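Section 4. Setting the shelf-life reminders

Hovero keeps a date for every item in your pantry list and sends a reminder before that date. Set the reminders after you have entered your items (Section 3).

1. Open the pantry list and tap Dates.
2. Choose a group, such as Jars, Drinks or Dry Goods.
3. Enter the number of days of notice you want. The factory setting is 12.
4. Tap Save. The group name turns bold.

Note: A date set for a single item overrides the group date. To go back to the group date, open the item and tap Clear.

5. Repeat for each group. You can have up to 80 groups and 200 items in each.

Caution: Deleting a group also deletes its items. Move them first if you want to keep them.

Opened items

Many foods keep for a much shorter time once the lid has been off. Tap Opened on the day you open a jar or bottle, and Hovero starts a second count from that day.

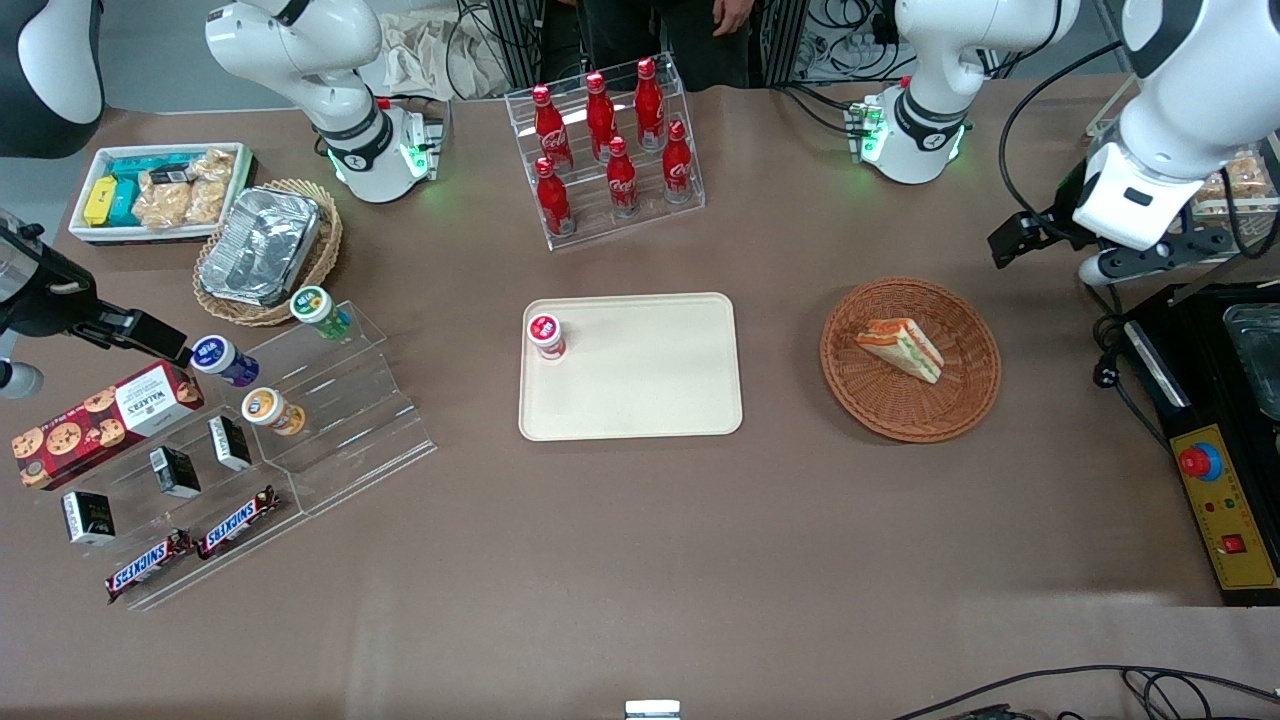 6. Enter the number of days printed on the label under "use within." If the label gives none, leave the field blank - Hovero then uses the date for the unopened item.
7. Tap Save, then Back.

Reminders are sent at the hour set in Section 2.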